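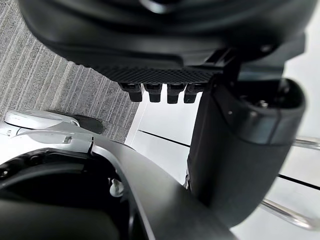
Figure 4. Close view at the wrist, with the row of four short prongs under the textured plate.

Search this site Enter keyword Go

4. Dish handling with the Plullness build

4.1 Place and equipment

The Plullness is a robot with two arms which we put together in the shared workshop at Usandale. The members of the workshop have a room with desks and a kitchen counter, and this room was our test place from November. We did not build a special kitchen. The sink, the rack and the drawer stayed as the members use them every day, and we had to ask each morning if the counter was free.

The arms were bought second-hand. The mounts between arm and hand are our own work, as is the wiring. The first mount, which we call Cisneros, was made with two bolts and turned a little under load. The second mount, Otier, closes around the wrist like a clamp and can be opened with one key. All trials reported in this section were done with Otier. A small camera at each wrist looks past the fingers, and one more camera sits at the head. We give no drawing of the mount in this section; the measures are in the appendix.

The wrist camera gave us more trouble than the mount. When the arm is folded, the arm itself fills a great part of the view, and the part of the table that matters can be hidden. We tried to move the camera outwards by 11 mm. The view became better, but the camera then touched the side of the sink when the hand went low, so we moved it back and accepted the smaller view.

Print this page | E-mail to a colleague

4.2 Tasks

Three tasks were chosen from what people in the workshop do after lunch: to take a cup and put it in the drawer, to lay a cup on the rack over the sink, and to take a plate out of the sink. Each trial started with the arms drawn back towards the body. A person gave the start signal and then did not touch the robot until the hand was open again or the time was over. The time limit was 43 seconds for a cup. For the plate we used no time limit, as we wanted first to learn if it could be done at all.
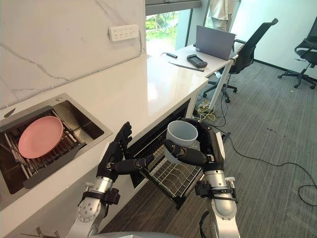 Negin Rashti objected that a time limit for the cup alone makes the tasks hard to compare, and she proposed to stop the clock at the first contact and to report the two parts of the movement separately. We find this remark correct. The log files did not hold the moment of contact for the early trials, so it could be followed only for the later ones, and the table in the appendix marks which they are.

We made 101 trials in total. In 22 of them the hand lost the cup before it was over the drawer or the rack. Most of these losses happened when the fingers closed too high, near the rim, where the wall of the cup bends inwards under pressure. A lower grip was more secure, but then the fingers had less room when the cup was set down between the wires. 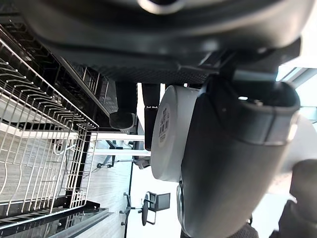 For this reason the program was changed so that the height of the grip depends on the goal. When the cup goes to the drawer, the hand takes it in the middle and the wrist turns before the arm goes down. When it goes to the rack over the sink, the hand may take it low, and the cup is laid on its side. It is slower in this way, and we have accepted it.

A second difficulty was light. The room has a large window and the steel of the sink is bright. In the afternoon the head camera sometimes took a reflection on the steel for the border of the rack. We lowered the exposure by hand and wrote the value in the notebook.

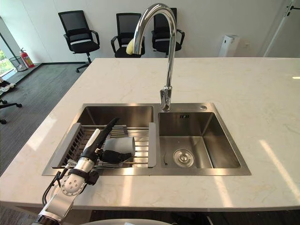 With the fixed exposure the rods of the rack were found more reliably, but the dark corners of the basin were lost. Small objects on the bottom of the basin are therefore not considered in this work. The cable along the arm also needs attention: it must have enough slack for the full turn of the wrist, and with too much slack it can catch on the edge of the counter. We fixed it with bands and checked them before every series. The plate trials are treated in Section 4.3, together with the movements that need both hands.

Share 11 Comments 0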